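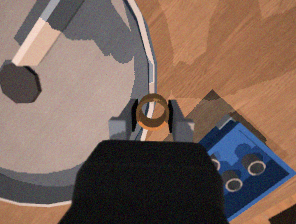
How many demos do we need by hand before the simulator can start making its own?
Two hundred clean ones, teleoperated, all the way through from pick to release. Fewer than that and the generated set inherits every bad habit of whoever was driving.

Monday, written up after lunch
Posted by the Nadinska bench, sim side

Drove the ring task in sim all morning. The arm does what my wrist does, including the part where my wrist gets bored. Pads on either side of the ring, lift, carry it in over the rim of the big round tray. I keep coming in high and then hovering at the rim like a man choosing a parking space. The policy from last month's set hovers there too. It learned that from me.

Things changed today:
- Translation gain down to half. Feels like stirring cement, but the approach is straighter.
- Clutch moved to the left pedal. Spent the first batch stepping on the wrong one and saving episodes of nothing.
- Trimmed idle steps at the start. Old set had 1,680 episodes and a shameful share of each was me reaching for coffee.

After filtering, 1,000 of those are worth keeping. Quinlan's filter script wanted to throw out anything with a regrasp. I put the regrasps back. A policy that has never seen a fumble has no idea what to do after its first one, and it will have a first one.

Gray cylinders in the blue box stay as distractors for now. Gikov wants them randomized per episode, fine, but their poses should go in the episode header so we can replay. Lost an hour to this in April and would like to keep my other hours.

Contact is still too sticky at the pads. I open the fingers and the ring thinks it over before it lets go. Tried friction down a notch, then it squirted out on the close. Left it at the old value. Flellitz runs 2 solver substeps more than we do, copy their config before touching anything else.

Next: redo the rim crossing with the wrist view only, no overhead cheating. Someone else should drive half of them so the robot can pick up a different set of vices.

We use cookies to remember your notebook preferences. Accept / Manage settings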